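Keeping House in Small Rooms: A Conversation with Olga Correia

I had been meaning to sit down with Olga Correia for the better part of a year, ever since a friend passed me a copy of her little book on home repairs, and when I finally rang the bell at her apartment in Drerdale she had already put the coffee on and set out a plate of almond cookies. She apologized for the state of the hallway, which was perfectly tidy, and then for the cookies, which were wonderful. I think I ate four.

Olga taught sewing and household skills to adults for 41 years, first in a church basement and later at the Neves evening school, where she still drops in on Thursdays to look over people's hems. She began in March, in the middle of a term, when the regular teacher left to have a baby. "I was only supposed to stay until the summer," she told me. "Then it was summer and they asked what color I would like my classroom painted, so I thought, well, I suppose I have a classroom."

She chose yellow. It has been repainted since, and she does not care for the new shade.

What interested me most was her view of mending, and in particular her feeling that people are much too hard on themselves about it. Her students used to arrive with shopping bags full of things they were ashamed of: trousers with the knees gone, a lampshade someone had sat on, a tablecloth with wine on it from a christening. "They would put the bag on the floor and push it under the chair with their foot," she said. "I would have to coax it out of them. And there was never anything terrible in the bag. It was a coat with no lining!"

Her first lesson was always a button. She let people take the entire evening over it if they wanted to. Deolinda Louro, who joined the class as a young mother and later took over the beginners' group, remembers sewing the same button on six times because she kept catching the pocket shut. "Olga just handed me the scissors each time," Deolinda told me when I telephoned her afterward. "She talked about her sister's wedding the whole way through. By the end I knew every guest, and I had a button that is still on that jacket." 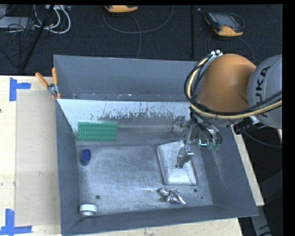 The second lesson was about the drawer. Every home has one, Olga says, and she asked each new group to go home, pull theirs out and bring her whatever had been living in it. She never minded wear and tear on things that get used, and the bottom of a metal bin, all brushed and cloudy with fine scratches, pleased her as much as the inside of an old baking pan. What she did mind was hoarding for the sake of it. A green building-brick plate could go back to whichever child would be glad of it, she said, but a cord that fits nothing in the house ought to leave the house. "I had a man bring me eleven keys," she said. "He had lived in the same place since he was married. I asked him, what do they open? And he said, I have been afraid to find out."

We talked for a while about money, which she is frank about. When she started, many of the people in her classes mended because they had to, and she has no patience for anyone who makes that sound romantic. Her own mother turned sheets sides to middle and hated every stitch. "She would have bought new ones in a minute," Olga said. "The day she could afford to, she did, and she stood in the bedroom and looked at them."

Still, she thinks something pleasant happens when a person fixes a thing with their own hands, even badly. She showed me a kitchen stool her nephew Gonçalo repaired when he was a boy. One leg is slightly the wrong length and there is a folded piece of card under it. She has been offered a better stool many times, and she uses this one to reach the flour.

I asked what she would tell somebody starting out now, with no teacher and no yellow classroom. She thought about it long enough for me to finish my coffee and for her to pour me another. "Buy good needles," she said. "Sit by the window. Start with something you like, because if you start with something you don't like you will never pick it up again. And leave the zippers until the second year."

Then she noticed that the cuff of my cardigan was coming undone, and she went to get her glasses.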